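Open day at the Illudmont simulation lab
February 22, 2019

I've been wanting to get inside Illudmont for ages, and the open day was well worth the long drive! The highlight for me was the talk on a fault in Wuisan, the lab's practice program for robot arms. Plenty of places would keep a bug like this quiet. They put it up on the big screen and took us through it run by run.
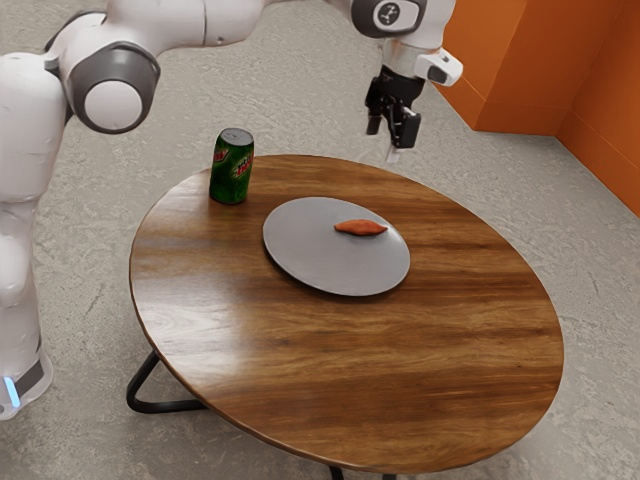

The trouble started after an update in May. Out of 211 simulated pick-ups, 98 ended with the arm reporting a good grasp when it had hold of nothing at all. The task couldn't look simpler: one little orange bit of food on a grey plate, with a can of Mountain Dew further back on the table. Everyone in my row guessed the can was confusing things (me included, and I was pretty sure of myself). Wrong! The program was checking how far the fingers had closed and never asking whether they were pressing on anything.

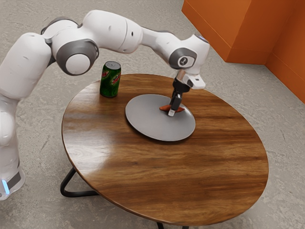 The gripper down at the plate, fingertips at the middle of the food.

What really got the room talking was the safety side. A false "got it" on a screen costs you an afternoon, but the same code was due to go onto a real arm at Bornus, where it would have swung off to its next move with the fingers in who knows what position. The transfer was held back for 10 days while they added a contact check and reran the lot – 2483 runs this time, with every false report logged.

I asked if the fault was completely gone. The answer was no, they still get the odd one with very thin objects, and the Rikik team is working on that now. I loved how plainly they said it.

Parking is tight, so come early, and bring a jumper for the demo room.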